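My sister-in-law sold her scratched oak kitchen table last May and replaced it with a slab of white marble, and since then I have not been allowed to set down a lemon. I am told this is an upgrade.

I have nothing against pretty kitchens. I object to kitchens that need protecting from cooking.

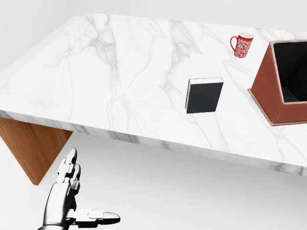 Why do people buy stone they're afraid to use?
Mostly to sell the house later, to strangers who will be afraid of it too.

Zofia Zalewska, who paid $305 to have a wine ring polished out, now serves red in the yard. Bogdan Czarnecka keeps a stack of 100 cork coasters and deals them out like a man running a card game. 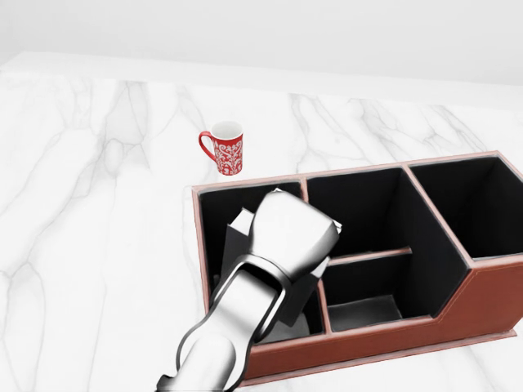 A red mug on white marble, no coaster.

My own counter is yellow laminate, put in by the people before us. It has a burn by the stove and a row of knife marks from one ambitious Thanksgiving. I've been quoted plenty to tear it out, and every quote came with the word "timeless." The yellow was timeless too, I imagine, for a good six years.

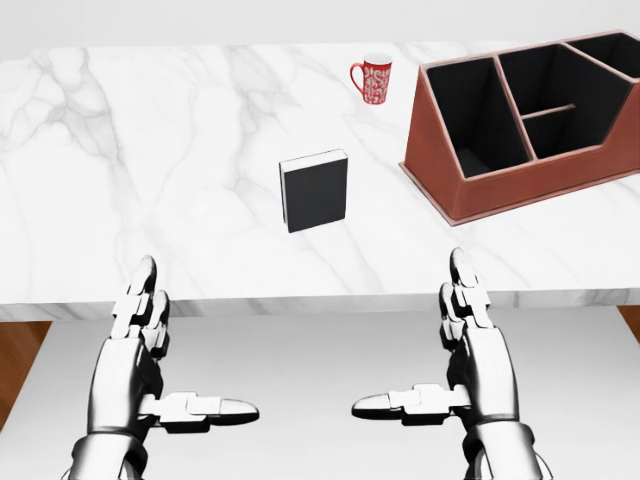

Then there is the upkeep. The sealer costs $100 at Prirkdale, and the instructions ask you to stay off the surface overnight, so you eat cereal standing over the sink like a burglar. Ryszard Jakubowski does this twice a year and describes it as a ritual.
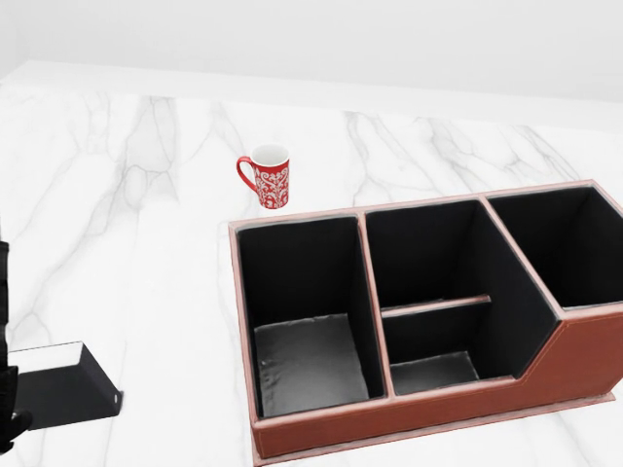

I asked him what he cooks on it the rest of the time. He thought it over and said they mostly order in.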